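Skister Grasp Set – README

Simulated pick episodes for training a grasp policy. Wrist-side view, two finger gripper.
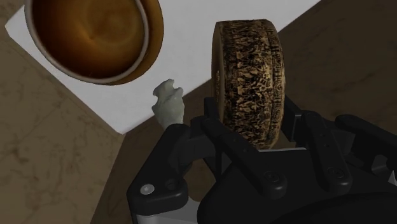

Sim render: patterned disc-shaped object held upright, glossy bowl on the white panel behind.

Status: usable, not finished. Version date 8/13/18.

What's in it
70 scenes, 3 episodes per scene. 200 steps max per episode, then it cuts. Some stop sooner.
Each step – RGB, joint positions, gripper width, action.
Success flag is set by script at the last step. Dont trust it for thin objects, see below.

Objects
Bowls, discs, odd lumpy shapes. Meshes come from the Lustham pack, textures swapped at random. Scale is NOT fixed between scenes.

Splits
train / val by scene, never by episode. Please keep it that way. Old Osagie split had leaks, delete if you still have it.

Known problems
– Dark renders. Black gripper on dark brown surface, edges get lost. Brighten before you run segmentation.
– Thin objects sometimes clip thru the finger pad and still get flagged as a success.
– 2 scenes have no depth. Listed in missing.txt

Not for
Real robot claims. No real footage in here at all. Nirnstead will be the real set, planned for November.

Contact
Nkechi Babalola – scenes, renders
Femi Oyelaran – loader, labels, anything that crashes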